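4. Evaluation of the Tirnia Tabletop Kit

4.1 What is supplied

Tirnia is a tabletop manipulation kit sold by Plulonen to university labs and small companies that want to start collecting arm data without building a workcell first. It arrives as a bench top, a set of toy food and kitchen items, mounting hardware for an overhead camera, and a software package called Gurkine that handles recording, playback and episode labels. The arm is not part of the price. Buyers either bring their own or take one on lease through Urquhart, a separate service that also offers remote setup and a monthly check of the calibration. We took the lease, mostly to find out whether the service would save us time.

The kit was in use in our lab for six weeks. Setup was done by two of the authors, Arrieta and Samonte, following the printed guide. The guide covers the mechanical parts well and the software badly. The pages on camera mounting have clear drawings and the right screw sizes. The pages on Gurkine were written for an older release and refer to menu items that have since been moved or renamed. We worked from the release notes dated 29/05/2020 and skipped most of the software chapter.

Two faults came up during setup. The first camera bracket would not hold its angle under its own weight, and Plulonen sent another. The second fault was in the network settings of the arm controller, where a fixed address clashed with a printer on the same switch. Urquhart found it on the first call. We have no complaint about the response in either case, although the replacement bracket took long enough that Samonte had made one in our own shop before it came.

4.2 Tasks and procedure

We recorded 369 episodes. Each episode is one attempt at one instruction, given as a short written sentence and carried out by a person driving the arm by hand controller. The instructions were taken from the list that comes with the kit and include moving fruit into and out of a bowl, moving fruit to a plate, setting a mug upright, and opening and closing the door of a small oven. We left out the pouring tasks in the list, which call for parts we did not order.

Operators were drawn from the lab and had different amounts of practice. McGrath had driven similar arms for several years. Kongkaew had never used a hand controller before and was included for that reason – the sales material says that a new operator can be productive within a morning, and we wanted to see what a morning looks like. Sopacua did not drive the arm and acted as judge for all episodes, marking each one as complete, partial or failed from the video alone.

Between episodes the operator put the objects into a new layout. Gurkine can suggest layouts and shows them as a diagram on the screen. We used these suggestions at first. They are generated without any knowledge of where the arm rests or how its cables run, and several put an object in a spot the arm could reach only by dragging a cable across the bench. After that the operators chose layouts themselves, and the software's diagram was used only as a starting point.

4.3 Occlusion in the overhead view

The kit's main selling point is that one overhead camera is enough. The argument in the product sheet is that objects on a flat bench rarely hide each other from above, so a single view gives the full layout. This holds as long as the arm is out of the way.
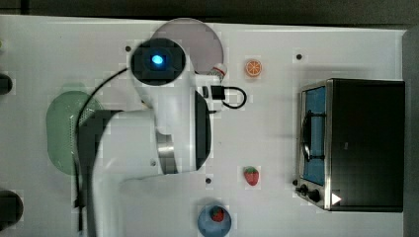
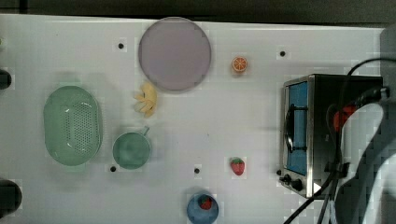
Figure 2. Overhead views of the same kitchen layout with the arm in different positions.

Gurkine stores one layout record per episode and, in its default mode, takes that record from the opening image. If the arm has not been parked when recording starts, the record is built from whatever the camera can see past it. The two views in Figure 2 show how much this matters. With the arm at the right, over part of the toaster oven, the colander, the mug, the banana and the plate are all in clear view. With the arm across the left-center of the bench, half of the colander is covered and neither the mug nor the banana can be seen. The orange slice, the strawberry on the bench and the one in the blue bowl are visible both times. A record taken from the first view would therefore describe a simpler task than the one the operator was given, and nothing in the saved file would show that anything was missing.

We reported this to Plulonen. Their answer was that the operator should park the arm before pressing record, and this is indeed stated in the guide. It is easy to forget. The record button is on the hand controller, next to the button that releases the brakes, and an operator working through a long list tends to start the next episode as soon as the objects are in place. McGrath forgot less often than Kongkaew at the start, but by the end of the six weeks we saw no clear difference between them. A simple check in the software, refusing to start until the arm reports its parked position, would remove the problem. The controller already sends joint angles, so no new hardware is needed. Arrieta wrote such a check as a small script, and we used it for the later part of the work.

A second camera is another possible fix. Gurkine accepts more than one video stream, but only the overhead stream is used for the layout record, and the other streams are saved without being read. We tried a side camera for part of July and found it useful for judging door tasks and of little use for anything else. It also made the files large enough that copying them off the recording machine became a chore.

4.4 Object set

The toy items are light, and most are easy to tell apart from above by color. The fruit is well suited to the job. The plate and the colander are harder. Both are pale, and on a white bench they give the detector in Gurkine little to work with under even light. The default detector missed the plate often enough that we drew its outline by hand in a number of records. Moving a lamp to one side so that the plate's rim cast a shadow helped more than any change to the detector's settings.

Objects that come in more than one copy caused a different kind of trouble. The instruction list says only "the strawberry," and when there is one in the bowl and one on the bench the sentence can be read in two ways. Operators settled on their own readings, and these did not agree. Sopacua at first marked such episodes by whichever reading the operator seemed to have chosen. We later rewrote the instructions to name the starting place of the object and went back over the earlier marks. Buyers who plan to train on the written sentences should do this before recording anything.

The oven door was the part most often mentioned by operators. It has a proper handle and stays where it is put, so a half-open door can be used as a starting state. Door episodes took longer than fruit episodes and had a higher share of partial marks. Most of the partial marks were for doors left slightly open at the end. From overhead this is difficult to judge, and the side camera settled several of them.

4.5 The lease service

Urquhart carried out its calibration check by remote session. The technician asked us to clear part of the bench and then ran the arm through a fixed set of poses while we watched. The check found a small drift in the wrist and corrected it. We could have done the same with the tools in Gurkine, which include a calibration page, but the page gives no sign of whether a result is good or bad. The service sends a short written report with limits for each joint, and we found the report more useful than the correction.

The lease makes sense for a lab that has no one familiar with the arm. For a lab that does, the cost is hard to defend after the first month, and the contract does not allow a shorter term. We asked about this and were told that the minimum term is under review.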